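Brernwood Evening Workshops
Course: Measuring and Marking Out for Beginners
Handout 4: Finding and checking a hole in a block
October 24, 2024

Please read this handout before you come to the bench. In the last lesson many of you measured the length of the block well, but the position of the hole was often wrong. Today we work only with this hole.

1. What you need

One practice block from the Skiltach box, a steel rule, a small square, a sharp pencil, and a sheet of paper. The calipers are shared between two persons. Please put them back in the case when you have finished, also if you only go out for the break.

2. Words we use

Top face: the face with the opening of the hole.
Side face: one of the two long faces that go down from the top face.
End face: a short face that closes the block.
Edge: the line where two faces meet.
Corner: the point where three faces meet. In the workshop people also say "corner" for an edge. In this course we try to keep the two words separate.
Base: the bottom part of the block, where it stands on the table.

3. How to place the block

Put the block on the table with the hole looking up. It is not necessary to put it parallel with the table edge. Some students lose much time with this. What matters is that the base lies fully on the surface and does not rock when you press lightly with one finger on each end. If it rocks, clean under it and try again.

Look then along the top face from low down. You will see the hole as an oval and not as a circle. This is normal and comes from the angle of your eye. A round hole is seen round only from straight above it. For this reason we never judge the shape of a hole from the side, and we never put the pencil mark while we are sitting. 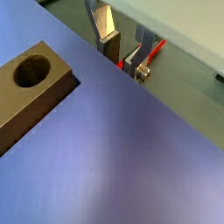

Figure 4.1. Block on a blue surface, hole near one end of the top face. From this angle the round opening looks oval.

The end which is nearest to the hole is called End A in all our exercises. The other end is End B. Write a small A in pencil on your paper sketch, but please do not write on the block.

4. Measuring the position

Measure first from End A to the near side of the hole. Write the number down. Measure then from End A to the far side of the hole and write this number also. Add the two numbers and divide by 2. The result is the distance from End A to the centre of the hole.

Do the same across the width, starting always from the same side face. If you change the side in the middle of the work, your sketch will be a mirror of the real block. It happened to a whole group in August.

Do not try to measure to the centre directly. There is no material in the centre, and the eye places it wrongly.

5. Light and shadow

A dark hole does not tell you how deep it is. From one side you may see a little of the inner wall where the light comes in, and the remainder is black. To know the depth you must use the depth rod of the calipers. Keep it upright and let it go down without force.

The shadow at the base can also confuse. On a coloured table a thin dark line beside the block may look like part of the block. Put your rule against the face, not against the shadow.

6. Exercise

Draw the top face of your block on paper, full size. Mark End A, the centre of the hole and its diameter. Exchange your sketch with your neighbour and measure each other's block again. When the results are different, measure a third time together before you ask for help.

For reading at home: Sarkar workbook, page 168, and the table of drill sizes on page 182. The Gurnow sheets are for the advanced group and you do not need them yet.

Please bring the finished sketch to the next lesson.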